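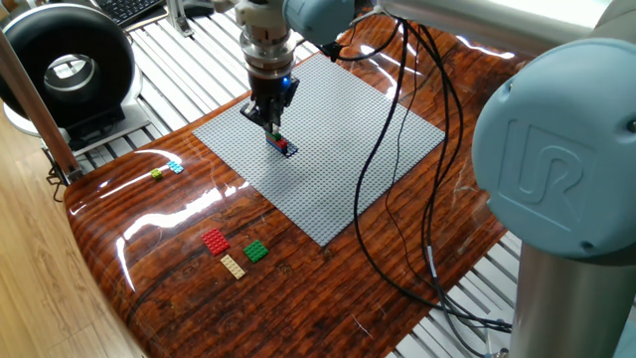

Issue 3, page 86

Setting up the Kvaran swing tracker

Before you start

The tracker sits behind the ball and reads carry distance, launch angle and club speed. It works indoors into a net or outdoors on the range. Charge it fully before first use. The light on the front turns from amber to green when charging is complete.

You will need the tracker, the folding stand, the alignment stick and a phone or tablet with the Kvaran app installed. Range balls give shorter carry numbers than the balls you play with, so choose the right ball type in the app.

Positioning the tracker

1. Open the stand and press each leg outward until it clicks.
2. Slide the tracker onto the stand with the lens facing the target.
3. Place the stand 2 metres behind the ball, on ground at the same height as your hitting mat.
4. Lay the alignment stick on the ground so that it points from the tracker through the ball to the target.
5. Check the bubble level on top of the housing. Turn the rear foot to adjust it.

Note: On a sloping tee, level the tracker and leave the ball where it is. The app corrects for slopes of up to 3 degrees.

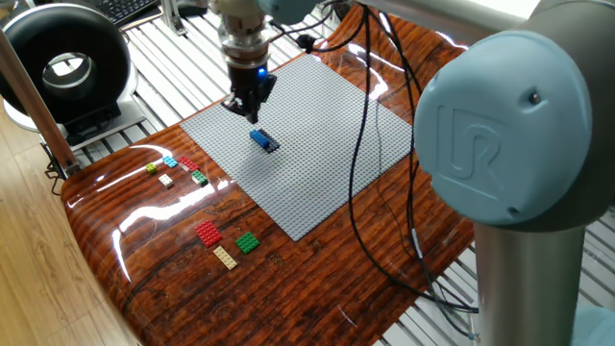
Once the level is set, avoid moving the stand between shots. If it is bumped, repeat steps 4 and 5.

Pairing with the app

6. Hold the power button until the light flashes blue.
7. Open the app and tap Add Tracker. Your unit is listed by the last digits of its serial number.
8. Tap the unit, then enter the code printed under the battery cover.
9. Choose metres or yards. You can change this later under Display.

Caution: Do not open the battery cover in the rain. Water in this compartment is not covered by the warranty.

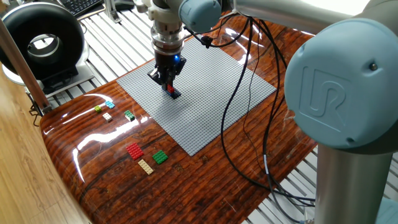
If the unit does not show up in the list, turn off any other tracker in the next bay and try again. Members using the covered bays at Branmont should select Busy Range in the connection menu before pairing.

Taking the first readings

10. Select a mid iron in the app and hit 10 balls at your normal pace. The app uses these to set your baseline.
11. Delete any shot you topped or shanked by swiping left on it.
12. Tap Save Baseline.

Wait for the tone before each swing. A shot hit before the tone is shown as a dash and is not counted.
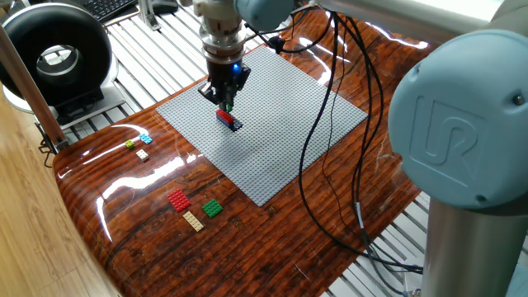
Issue 3, page 87

Left-handed players

Go to Player, then Stance, and select Left. The tracker stays in the same spot. If two players share a bay, set up a profile for each and switch between them from the home screen.

Caution: Keep everyone, including the next player, well clear of the swing. Do not reach for the tracker while a club is in motion.

Storage

Wipe the lens with the cloth supplied. Store the tracker in its case, out of direct sun, and do not leave it in a parked car.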